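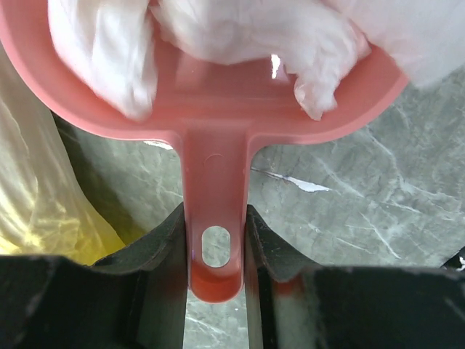
Forum Vie en copropriété > Parties communes > Ménage de l'escalier à tour de rôle : qui a déjà essayé ?

palier_gauche
Bonjour à tous,
Petit immeuble, quatre étages sans ascenseur, huit lots. À la dernière assemblée on a résilié le contrat de nettoyage avec Devareo : 3945 euros par an pour un passage hebdomadaire que la moitié des copropriétaires affirme n'avoir jamais constaté (l'autre moitié affirme que si, mais seulement dans le hall, là où ça se voit). À la place, on a voté un tour de rôle. Chaque logement prend une semaine, balai, pelle, serpillière le cas échéant, et on coche sur une feuille scotchée dans le local poubelles.
Nous en sommes à la troisième semaine et la feuille a déjà disparu. Des retours d'expérience ? Ça tient combien de temps, ce genre de système ?

mansarde38
Chez nous, ça a tenu jusqu'en avril. On avait commencé en janvier.

Troène
Bonjour. Première question, la seule qui compte : c'est écrit où ? Si la résolution dit juste « le nettoyage sera assuré par les occupants », vous n'avez rien voté du tout. Il faut le détail : quelles surfaces, quelle fréquence, qui paie si quelqu'un ne le fait pas. Et vérifiez ce que dit votre règlement de copropriété, parce que le nôtre, rédigé dans les années 60, prévoyait déjà un « service d'escalier » dont tout le monde avait oublié l'existence.

palier_gauche
Mot pour mot : « Les copropriétaires s'organisent entre eux. » J'étais secrétaire de séance, je plaide coupable. Il était tard et on venait de passer une heure sur la couleur de la porte de la cave.

bernique
Quelle couleur, finalement ?

palier_gauche
Reportée à l'année prochaine.

gond_et_paumelle
Je vais être désagréable, tant pis. On a fait la même chose dans mon immeuble et c'est la pire décision en quinze ans de copropriété. Ceux qui nettoyaient déjà devant leur porte ont continué, les autres ont découvert qu'ils étaient très pris. La dame du premier faisait quatre semaines sur cinq. Un jour elle a arrêté, elle n'a rien dit, elle a simplement cessé, et en un mois on aurait pu planter des pommes de terre entre le deuxième et le troisième. Reprenez un prestataire.

mansarde38
3945 euros quand même.

gond_et_paumelle
Divisé par huit lots et par douze mois, c'est le prix d'une pizza et demie par logement. Moi je paie la pizza et demie et je dis bonjour à mes voisins.

Troène
Ça dépend des tantièmes, pas du nombre de lots. Celui du dernier étage avec ses deux lots réunis paie plusieurs pizzas.

lot_numero_sept
Avis contraire. Chez nous ça fonctionne depuis des années, à Villeurbanne, dix logements. Ce qui a tout changé : on a acheté du matériel commun correct, rangé à un endroit fixe. Avant, chacun descendait avec sa balayette personnelle, ou ne descendait pas en prétextant qu'il n'en avait pas. On a mis 200 euros dans deux balais, une pelle à long manche, un seau avec essoreur, un aspirateur d'occasion, et un placard qui ferme. Plus personne n'a d'excuse matérielle. Restent les excuses morales, mais elles sont plus difficiles à formuler à voix haute.

bernique
L'aspirateur, vous le branchez où ? Chez nous la seule prise des communs est au sous-sol, derrière les compteurs.

lot_numero_sept
Prise du palier du premier, avec une rallonge qui monte jusqu'en haut. Enfin, jusqu'au troisième et demi. Le quatrième se fait au balai, ils sont au courant depuis l'achat.

plinthe
Est-ce qu'on peut parler du sens du balayage ? Je sais que ça paraît idiot. Mon voisin balaie du bas vers le haut. Il remonte l'escalier en poussant devant lui, et évidemment tout redescend derrière. Je lui ai fait remarquer, il m'a répondu qu'il habitait au troisième et qu'il n'allait pas monter pour redescendre pour remonter. J'y pense encore le soir.

gond_et_paumelle
Voilà. C'est exactement pour ça qu'on paie des gens.

Troène
Pour revenir au sujet : attention aux locataires. La copropriété ne peut pas leur imposer directement une corvée qui n'est ni dans le bail ni dans le règlement. C'est le bailleur qui doit sa semaine, à lui de s'arranger. Dans la pratique, le bailleur habite à 600 km et s'arrange très bien.

palier_gauche
Trois lots loués sur huit, dont un à des étudiants. Je précise que les étudiants sont les seuls à avoir fait leur semaine sans relance. Ils ont même fait les rampes.

mansarde38
Gardez-les. Baissez leur loyer.

plinthe
Question bête, et l'assurance ? Si quelqu'un glisse pendant qu'il passe la serpillière, ou si un visiteur glisse après ?

Troène
Pas bête. Demandez par écrit à l'assureur de l'immeuble si l'entretien bénévole par les occupants est couvert. Chez Sarkonard, notre syndic, on nous a d'abord dit oui au téléphone, puis « à voir » par mail. J'en suis à ma troisième relance.

gond_et_paumelle
Ajoutez donc la franchise à vos économies.

lot_numero_sept
Il y a une formule intermédiaire, que j'ai vue chez ma sœur. Ils ont gardé un prestataire pour le gros (vitres, lessivage, poubelles) et font eux-mêmes le balayage courant. Leur société s'appelle Nanico, devis à 3629 euros au départ, nettement moins une fois le balayage retiré. Je n'ai pas le chiffre exact et je ne vais pas l'inventer - il y a assez de monde pour ça en assemblée.

bernique
À demander aussi : le temps de passage réel. Notre ancien contrat parlait d'un « entretien complet des parties communes ». Un jour de congé, je suis resté chez moi, porte entrouverte. Complet, ça faisait 15 minutes, coup de fil compris.

mansarde38
Tu as passé un jour de congé à chronométrer le ménage ?

bernique
Il pleuvait.

palier_gauche
Merci à tous, y compris aux désagréables. Je résume pour moi : j'achète du matériel commun, je refais une feuille (plastifiée, et fixée avec autre chose que du scotch), j'écris à l'assureur, et je fais inscrire une vraie résolution à la prochaine assemblée avec le devis partiel en face. Les voisins du deuxième proposent déjà une « amende symbolique » en cas de semaine sautée.

Troène
Non. Pas d'amende. Ni vous ni le syndic n'avez le droit d'en infliger une comme ça, symbolique ou pas, et vous allez vous retrouver avec un courrier recommandé pour cinq euros.

gond_et_paumelle
Je prends date. Revenez nous voir en avril.

plinthe
Et inscrivez le sens du balayage dans la résolution, s'il vous plaît. De haut en bas. Faites-le pour moi.

palier_gauche
Mise à jour du 14 février 2023 : matériel acheté, feuille plastifiée vissée au mur. L'assureur n'a pas répondu. Le balai du haut est déjà redescendu au premier, il paraît que c'est provisoire. Prochaine semaine : le lot 5, qui me demande si le palier de la cave compte.

lot_numero_sept
Il compte.

Troène
Tout dépend du règlement.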